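Trirnberg Two-Arm Bench Station
Zorkar Workplace Automation

Product overview | Fit and space | What changes for your crew | Ordering

If you run a returns bench, a repair counter or a small packing room, you know the kind of job the Trirnberg was built for. It's the fiddly stuff. Things come in all shapes, they come with cords, they come in no order whatsoever, and somebody spends a whole shift picking them up, turning them over and putting them down again. We spent a long time in rooms like that before we sold our first station, and we still like to come and stand in yours for a morning before we quote you anything (bring us a coffee and we'll stay for two).

The Trirnberg is a pair of arms that share one table. They can work on separate items, or they can come together over the same one, so that one holds while the other tucks, turns or pulls. Each wrist carries its own camera, and that matters a good deal more than you'd think, as the view from overhead is never any help once a gripper has closed over a plug. The grippers are slim and tapered, and the fingertips can get in close to small parts.

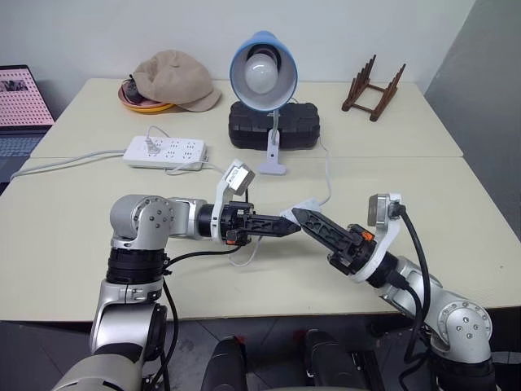 Nokuthula Potgieter wrote to us after her first month with a station at the Rosales returns center, and she kindly let us share this: "I was against it, and I said so in the meeting. What I didn't expect was that my wrists would stop hurting. I still make every call on what gets resold and what gets scrapped, and I wouldn't have it any other way. My one complaint is that the handover chime is too cheerful for a Monday morning."

We've passed the chime along to the software folks, and there is now a quieter one in the settings menu, under Sounds.

What changes for your crew

The person at the bench becomes the person who runs the bench. At most of our sites that means setting out the work, watching the first few pieces of a new kind, stepping in when the arms ask for help, and making the judgment calls. Some people take to it in a day and some need a couple of weeks, and we'd ask you to give them the couple of weeks. The training package covers 6 people per station, and we really do encourage you to send the ones who've been doing the job longest, even if they're grumbling. They're the ones who know that a certain cord always snags.

We won't tell you there are no hard parts. Shifts get rearranged, and a bench where two people used to chat all afternoon may end up with one. At Branport they moved the station next to the inspection desk for exactly that reason, and the crew there much prefers it. Please talk it over with your people before the crate arrives, and if it would help to have one of us in the room, just ask.

Fit and space

The arms mount at the near side of the table and reach inward. A plain, light-colored tabletop is best. Leave the back of the table for whatever your crew likes to keep handy, such as a lamp, a power strip or a storage case, as long as it stays out of the taught work area.

Payload per arm: 33 ounces
Station weight without table: 311 pounds
Cameras: one on each wrist
Training: included, at your site
Part number, standard station: TR-381

Ordering and delivery

Stations ordered now ship in July. Delivery, setup and the first training visit are in the price, and a second visit can be added any time in the first year. If you already have an older Zorkar table, tell us when you write and we'll check whether the mounts line up, which they usually do.

Spare fingertips and cable clips are on the Parts page.

Page last updated 14/06/2022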